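ボードゲーム入門講座 第3回配布資料
囲碁の基礎:地の数え方と終局の手順

今回の範囲
前回までに石の取り方とコウを扱いました。今回は一局をどう終わらせるか、地をどう数えるかを学びます。実習には九路盤を使います。十九路盤の対局はKornavside会館での8月の回からです。

1. 終局とは
双方が続けてパスをした時点で、対局は停止します。この時点ではまだ勝敗は決まっていません。盤上に残った石の死活を確認し、合意できれば終局です。意見が分かれた場合は、入門の段階では実際に打って確かめてください。
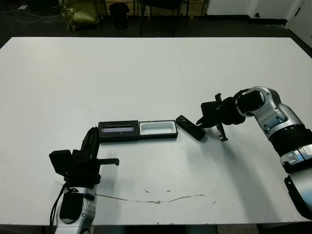

終局前に必ず見るのは境界線です。黒地と白地の境目に隙間があると、相手に入られて地が減ります。隅から順に、線が閉じているかどうかを目で追います。

2. ダメ詰め
どちらの地にもならない交点をダメと呼びます。この講座では交互に打って埋めることにします。ダメが詰まると石がアタリになることがあり、そのときは自分の地の中に手を入れて守ります。
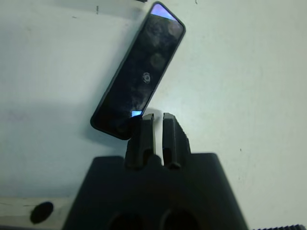
3. 整地と計算
日本ルールでは次の順で行います。
(1) 死んでいる石を盤から上げ、アゲハマに加える。
(2) アゲハマを相手の地に埋める。黒石は黒地に、白石は白地に入る。
(3) 地の形を整え、10目単位の長方形を作る。
(4) 残りの端数を足す。
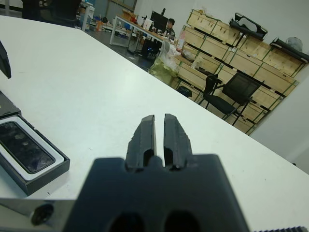 整地は地の形を変えるだけなので、石を動かしても目数が変わらないように注意します。境界の石を自分の地の中へ移すと、空いた交点の分と埋まった交点の分が差し引きで同じになります。慣れないうちは一か所ずつ動かしてください。

4. コミ
黒は先に打つ分だけ有利です。互先では白にコミを加えて調整します。実習の九路盤では、置き石のない対局に限りコミを使います。半目を付けておけば引き分けは起こりません。

5. セキ
双方の石が互いに取りに行けない形をセキといいます。日本ルールではセキの石に囲まれた交点は地に数えません。教科書『Rizzi囲碁読本』96ページの図に典型的な形があります。
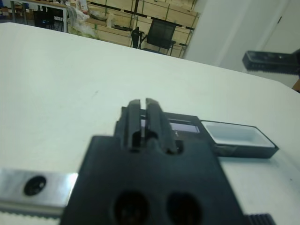

図の形では、先にダメを詰めた側が自分の石を取られます。黒から打った場合と白から打った場合の両方を盤に並べ、どちらもうまくいかないことを確認しておいてください。

課題
・練習帳Horkarの終局問題を3題解く。答えは目数で書く。
・九路盤で一局打ち、整地前の盤面を記録用紙に写す。
提出は5月31日(金)の講義開始時。欠席する場合は次回でかまいません。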